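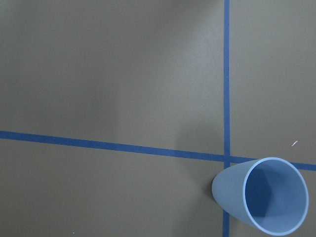
Unit 2: Laying out a reference grid with tape

A taped grid gives a flat work surface a set of named positions. Objects are placed and reset by cell, and the tape lines serve as the datum. Placement is recorded against the nearest crossing. For a tapered cup lying on its side next to a crossing of two blue strips, record the crossing, the side on which the cup lies, and the direction of the open end. Where an object covers part of a line, sight along the exposed tape on both sides of it.

Procedure. Mark the center line first and measure all other lines from it. Pull each strip tight before pressing it down. Press from the middle outward. Lift and relay any strip that is more than 2 mm off its pencil mark at either end. Where strips cross, lay one over the other and do not cut.
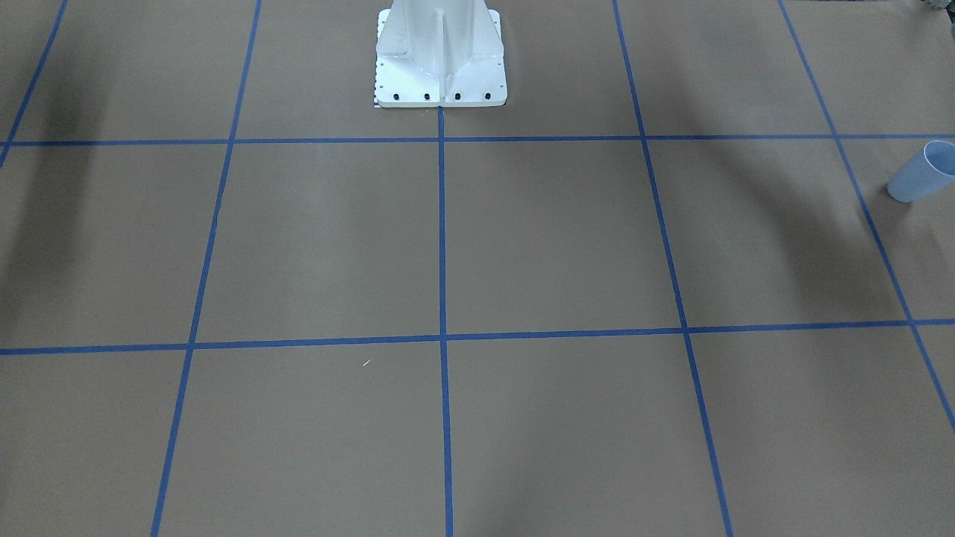 Check both diagonals of each cell after the last strip is down. With a cell side of 110 mm, allow 10 minutes for a full check. Paper coverings move with humidity, so the check is repeated at the start of every session. Enter the readings on the Trandley sheet.

Exercise: lay one cell of side 145 mm and report both diagonals.

Related notes
Unit 1: Surface coverings
Unit 3: Object placement and reset
Unit 4: The Disstead recording sheet

Notes by Pranab Jayawardena, April 2021 | Back to top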